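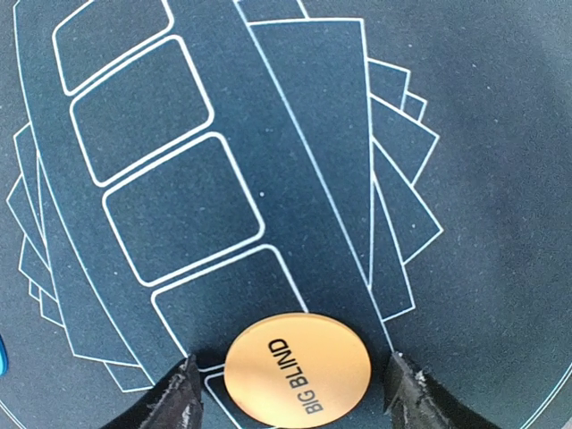
How a Two-Arm Table Robot Is Looked After

The Ruton cell is a small booth with a table in it and two robot arms. In robotics, a cell is a space with everything a robot needs to do one kind of work. The Ruton cell handles small flat things: playing cards, chips, buttons and dice. Small flat things are hard for a gripper, so the cell has to be kept in good order.

The frame

A rail made of aluminum runs along the front of the booth. The long grooves in it are called slots. A bolt can slide along a slot and be tightened at any point, so parts can be moved without drilling new holes.

Each arm stands on a black base bolted to this rail. If a base is loose, the mistake gets bigger toward the far end of the arm. A tiny wobble at the bottom can become a miss at the fingertips. For this reason the bolts are the first thing checked on Thursday, which is service day.

The arms

An arm is built from stiff parts, called links, and bending parts, called joints. The links on the Ruton are white. The joints are black and boxy, with a motor inside each one. The lower link goes up from the base, the upper link reaches over the table, and the wrist and gripper are at the end.

Cables carry power and signals along the arm. They must have enough slack to bend with the joints, but a loop that is too big can catch on something. Small ties hold them in place. A technician moves each arm slowly by hand with the power off and watches every cable as it bends.

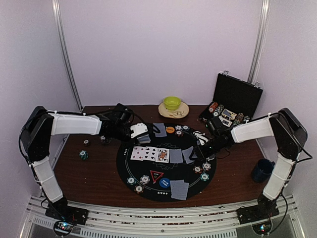
Both arms over the mat. White ties hold the cables along the left arm's upper link.

The fingers

The two fingers of a gripper close on an object from opposite sides. Fingertips wear out, and they also collect lint from felt. Dirty tips slip. The service sheet for the cell says:

1. Turn off the power and wait until the arms are still.
2. Wipe each finger with a dry cloth.
3. Look for cracks, flat spots and torn edges.
4. Replace both fingers if one is worn. A new finger and an old finger do not grip evenly.
5. Turn the power on and run the pickup test.

The pickup test has 50 tries. The gripper picks up a chip, lifts it and sets it down. If it drops the chip more than 2 times, the fingers are checked again.

The table and the mat

Crumbs and specks of dust matter more than you might expect. A crumb under a card lifts one corner, and the card is then a little higher than the gripper's program allows for. The wood is brushed and the mat is cleaned with a lint roller.

The mat also has to lie in the right place. Moving it a finger's width to the left means that every spot printed on it has moved too. After cleaning, the technician lines up the mat and runs a program called Ridach, which sends each gripper to a set of known points - 8 for each arm - and measures how far off it is. This is called calibration.

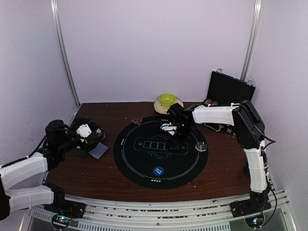
The lights underneath

Below each arm base is a circuit board with tiny lights called LEDs. On the Ruton, a green LED means the board has power. It does not mean that the arm is working correctly. If the LED is off, the technician checks the plug first, then the wires, then the board.

Words to know

Calibration: measuring a machine's mistakes so they can be corrected.
Joint: a part of an arm that bends or turns.
Link: a stiff part between two joints.
Slack: extra length in a cable.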